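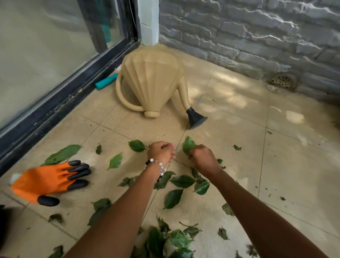 Vemine Opens Clunham Workshop for Demonstration of Household Cleanup Robot

CLUNHAM, October — Vemine held an open day at its Clunham workshop this month, giving visitors a first look at Prurent, a two-armed robot being developed for light household and garden chores. The demonstration drew 100 guests, among them property managers, equipment dealers and engineering students.

Prurent was shown picking leaves off a tiled floor, one or a few at a time, and placing them in a bin. The control software is trained on recordings of people doing the same work by hand on balconies and patios. The current training set for leaf pickup holds 2,777 recordings, of which 725 were made outdoors in direct sun.

"Leaves are a hard case for a gripper," said Theerawat Wongsuwan, head of manipulation at Vemine. "A fresh leaf lies flat and slides. A withered one curls and breaks. People change their grip between the two without thinking about it, and we need that in the data."

Patchy light is a second area of work. Shadows on pale tile can be read as objects, and small scraps of leaf are easily missed. Wongsuwan said the version shown at Clunham still leaves fragments behind — mostly along grout lines and in corners.

Visitors could operate the arms themselves in sessions of 30 minutes, using a pair of hand controllers. Ekkachai Khunthong of Boonchu, which supplies the wrist joints, answered questions on load limits and servicing.

Vemine plans a second demonstration at the same site in the spring, covering watering and sweeping. Dealers who wish to attend may apply through the Clunham office.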